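Residence Kitchen Notes, Ukmont University
Amegashie Hall and Atlow House
Revised November 2024

These notes apply to the shared kitchens on every floor of both halls. Each kitchen serves 16 residents and has two sinks, one full-size refrigerator, one under-counter refrigerator and a four-burner electric range. The kitchens in the Povville annex have gas and are covered by a separate sheet.

Refrigerator

Set the dial so that a thermometer on the middle shelf reads 37°F. The dial numbers are not degrees, and on most units a higher number means colder. Wait a full day between adjustments. Raw meat goes on the bottom shelf in a container with a rim. Label everything with a room number and the date it was opened. Masking tape and a permanent marker hold up better in a refrigerator than sticky notes, which fall off within a day.

Keep the air vent at the back of the compartment clear. If the milk at the front is warm and the lettuce at the back is frozen, something is pushed against the vent.

Range and power

The wall outlets on each side of the range share one 20-amp circuit. A kettle and a toaster oven running together will trip it. Use one, then the other. If the breaker trips, unplug both appliances before calling the desk – the reset will not hold with a load still connected.

Rice cookers are permitted in the kitchens and prohibited in bedrooms. Extension cords are prohibited in both.
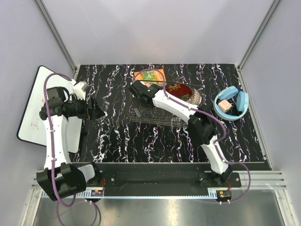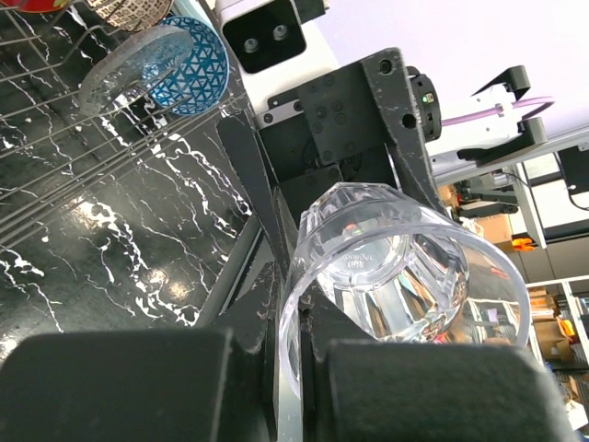 Clear plastic tumbler with a faceted base.

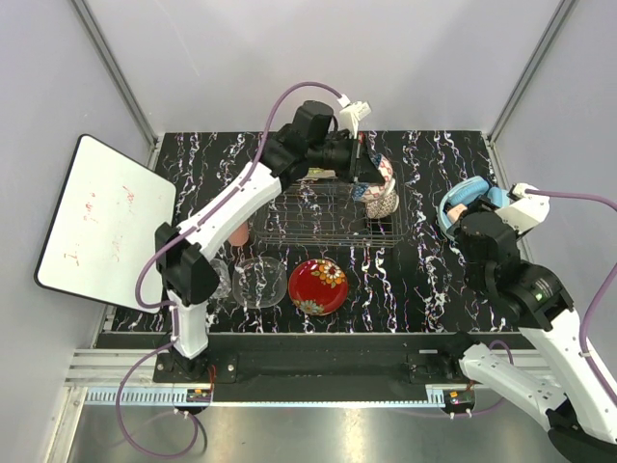 Bowls in a black wire rack.
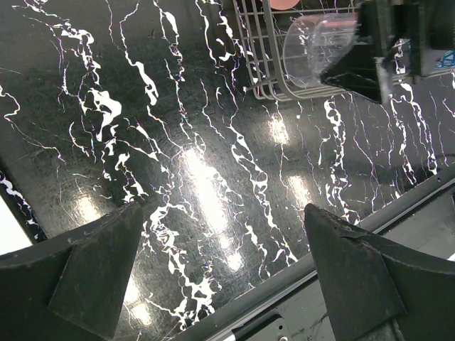

Dishes

Scrape plates into the trash before they go near the sink. Rice and oatmeal are the two most frequent causes of blocked drains in Atlow House. Both swell after they pass the strainer.

Wash in this order: glasses, flatware, plates, pans. Change the water when the suds are gone. Stack bowls at an angle so that they drain, and leave a gap between them. Plastic cups should not be nested until fully dry; nested wet, they stick and develop a sour smell. To separate two stuck cups, put cold water in the inner one and stand the outer one in warm water for a minute.

Empty the rack before breakfast. Anything left in it after that goes in the bin under the window and stays there until the end of the week.

Counters

Wipe with dish soap and water first, then with sanitizer. Sanitizer applied over grease does very little. Leave it on for the contact time printed on the bottle. Do not put a hot pan directly on any counter. Two trivets hang on the hook by the range hood.

For streaks on dark counters, use a damp microfiber cloth followed by a dry one. Vinegar is acceptable on laminate. Keep it off stone.

Sink drain

Lift out the strainer once a week and brush both sides. If the sink empties slowly, pour in a kettle of hot tap water with a squirt of dish soap, wait ten minutes, and flush. Use the plunger in the hall closet if that has no effect, with the overflow covered by a wet rag. Chemical drain cleaner is not to be used, as the pipework on the lower floors is old and the joints are soft.

Reporting

Maintenance requests are entered under the kitchen number on the door plate, for example 19 for the east kitchen on the second floor of Amegashie. The desk extension is 2,878 on the old printed cards; dial it without the comma.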